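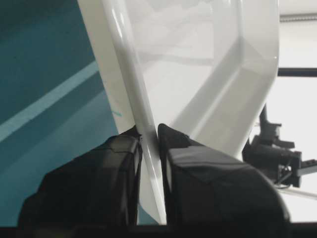
Wrist camera view, both fingers on the narrow bar of the white part.

Rekano Glossy Grasp Set

Version 2, released 27/07/2019
Maintainer: Svend Brøndum

What this is

Wrist camera recordings of a two-finger gripper handling glossy white plastic parts. We made the set to test whether a small network can predict slip from the wrist image alone, with no force reading. Glossy white parts were the hard case in our earlier work. Highlights move across the surface when the arm moves, and the old model read that as the part sliding.

Contents

400 grasp episodes, each with video, gripper opening and arm pose
one label file per episode (hold, slip or drop)
train and test lists
the Fikel loader script

Method

The arm closes on a bar or rib, lifts, turns the part and sets it down. Labels were made by hand from a second, fixed camera. The baseline takes a short run of wrist images, masks the brightest pixels and compares motion on the part with motion of the background. Training was done with Plorkport, using the settings file in the config folder.

Result

On the test list the masked baseline gets 92 percent of episodes right. Most of the errors are slow slips along the length of a bar, where the surface looks much the same from one image to the next. Grasps on a raised rib with a flat face beside it are easier when the rib has some visible shading.

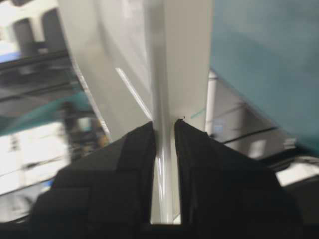 Virgilio Ignacio wrote that the masking step hides the very cue he would use, and asked for a run with highlights left in. That run is planned for August and will go in the same results folder.

Known problems

17 episodes have a late start stamp. They are listed in bad_times.txt and the loader skips them by default.
Backgrounds can be badly blurred while the arm is moving. We did not remove these images.
All parts are white. Do not expect the baseline to work on clear plastic.

Use

Free for research. Please cite the Vestergaard report in the docs folder.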